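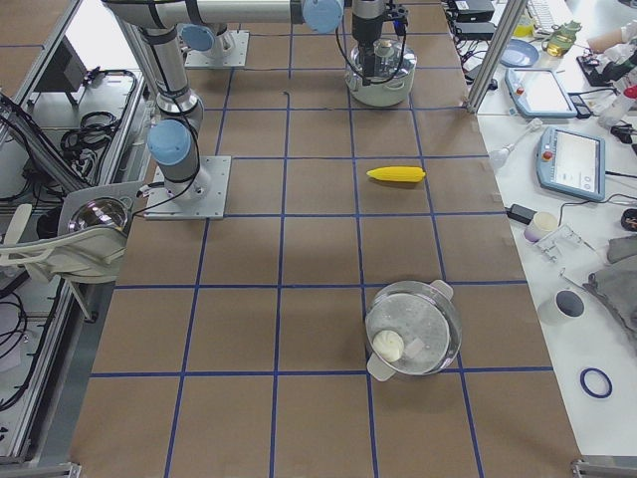 最近、ギャッベの話ばかりしていてすみません。でも今回もギャッベです!イランの遊牧民が織る、あの毛足の長い敷物。去年の秋に小さな一枚を玄関に敷いてからというもの、すっかり頭の中が羊毛だらけになっています。

11月に隣町の織物展へ行ってきました。お目当てはバフティヤーリーの庭園文様の絨毯。四角い区画がずらっと並んで、その一つ一つに糸杉や花や鳥が入っている、あれです。本で見ていたときは「きっちりした柄だなあ」くらいに思っていたのに、実物の前に立ったら全然違いました。同じ糸杉のはずなのに、隣の区画では少し太っていたり、てっぺんが傾いていたり。もう楽しくて、一枚の前に30分近くいたと思います(後ろの方、ごめんなさい)。

午後2時からはタフミーネ・ハサンプールさんのお話会。お祖母さまが織り手だったそうで、子どもの頃は糸を巻くのを手伝わされて、それが嫌で嫌で裏山に逃げていたとか。茜で染めた赤は媒染や水で色味がかなり変わるという話が特に面白くて、ノートが真っ赤になるほど書き込みました。いや、ペンは黒ですけど。

織りの途中で糸を染め直すと、同じ赤でも微妙に色がずれて横縞のように見えることがあります。アブラッシュと呼ぶそうです。以前の私なら「色ムラ?」と思ってしまったはずですが、今はこれがある絨毯のほうが断然好き!見る向きで表情も変わるので、展示をぐるっと反対側から見直すのがおすすめです。

会場の売店では、ロスタム・ダネシュヴァルさんの図案集を買いました。掲載図案は100点。方眼に描いた下絵がそのまま載っていて、眺めているだけで夜が終わります。ついでに羊毛の毛糸も12玉連れて帰りました。織り機もないのに。

というわけで、次は木枠で小さなコースターを織ってみるつもりです。まずは区画を四つ、柄は糸杉だけ。結び方はペルシャ結びとトルコ結びのどちらにするか、まだ迷っています。やったことのある方、最初の一枚はどちらで織りましたか?コメント欄で教えてもらえたらとてもうれしいです。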